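Reading time: 5 min

3. Materials and Methods

3.1 Sites and sampling

Grout samples and surface readings were taken at two housing estates, Mornska and Ulside, between January and the end of the heating season. Both estates were refitted by the same contractor with the same wall tile, but the kitchens at Mornska were grouted with a plain cement mix and those at Ulside with a polymer-modified mix sold under the name Nulon. The two groups were otherwise matched for floor area, window type and extractor fan capacity.

In total, 48 kitchens were included. A further 31 had been approached but were left out, either because the tenants had sealed the joints themselves or because part of the wall had been replaced after the refit. The exclusion rule was set before the first visit and was not changed afterward. Engebretsen and Collado carried out the visits at Mornska; Duangkaew carried out those at Ulside. To limit differences between observers, all three graded the same set of reference panels before work began and again at the midpoint.

Readings were taken on weekday mornings before cooking. No visits were made on a Tuesday at Ulside, when the communal boiler was serviced and indoor humidity was not comparable with other days.

3.2 Joint length and tile pattern

Earlier work on grout staining has mostly used square tile laid on a regular grid, where joint length per unit area follows directly from tile size. The result does not carry over well to mixed patterns. In a pattern that combines a long polygon with a small square insert, the number of junctions is high for the area covered, and each junction is a point where the installer must stop or turn the float. Voids and low spots tend to be found at these points. Sepúlveda tile, the pattern used on both estates, is of this type.

Joint length was therefore measured by tracing, not calculated from nominal dimensions. A clear film was taped over the wall, the joint centerlines were drawn with a fine marker, and the film was scanned flat. Junctions were marked separately. The traced area was a square 500 mm on a side, placed with its lower edge at counter height and its near edge at the corner of the room. Where an outlet or a fixed shelf fell within this square, the film was moved along the wall by one full repeat of the pattern.

Color contrast between tile and joint also matters for visual grading. A stain that is plain against white glaze may be missed next to a dark insert, and a pale joint with natural mottling can be graded as stained when it is clean. Figure 2 shows a pattern of the mixed kind, in which elongated white tiles are fitted around navy squares and the grout is pale blue and slightly mottled.
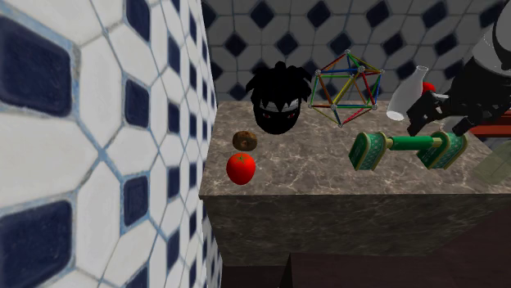 Figure 2. Computer rendering of a mixed wall pattern beside a stone countertop. White many-sided tiles, dark navy squares and pale blue joints.

3.3 Visual grading

Each joint segment inside the traced square was given a grade from 0 (no visible change) to 4 (continuous dark staining along the full segment). A segment was defined as the length of joint between two neighboring junctions. Segments next to a dark insert were graded twice, once with the insert exposed and once with a white card mask laid over it. The masked grade was used in the analysis. The difference between the two grades was kept as a measure of contrast error and is reported in Section 4.2.

Lighting was supplied by a hand-held lamp set to give 600 lux at the wall surface, checked with a meter at the center of the square. Room lights were switched off and blinds were closed. The lamp was held square to the wall, as low-angle light threw shadows into recessed joints and raised the grade.

The observer stood directly in front of the traced area. Grading from an oblique position was tested on the reference panels and abandoned. Seen at a steep angle, the far tiles are compressed, the joints between them run together, and segments on the far side of the square were skipped or graded as one.

3.4 Moisture and absorption

Surface moisture was read with a pin-free meter at five fixed points within the square. The mean of three readings was recorded for each point. Absorption was measured with a small open tube sealed to the joint with putty and filled with distilled water, the drop in level being read after 20 minutes. Tube tests were made only on segments graded 0 or 1, so that the figure would describe the grout and not the deposit on top of it.

Loose material was collected from one segment per kitchen with a steel pick and stored in a capped vial. Samples were dried to constant weight before sieving. Cordero prepared the samples and was not told which estate they came from.

3.5 Analysis

Grades were averaged over each kitchen, weighted by segment length. Estates were compared with a rank-sum test on the kitchen means. Junction density was then added as a covariate in a linear model, along with height above the counter and distance from the corner. Segments in the same kitchen are not independent, and a random intercept was fitted for each kitchen to allow for this.

Agreement between observers on the reference panels was expressed as weighted kappa, calculated by Villalobos from the raw sheets. Where the two rounds of panel grading differed by more than one step for a given segment, the segment was reviewed by all three observers together and the agreed grade was entered. No field grades were altered on the basis of these reviews.

This site uses cookies to remember your reading preferences. Accept / Manage settings

Last updated: January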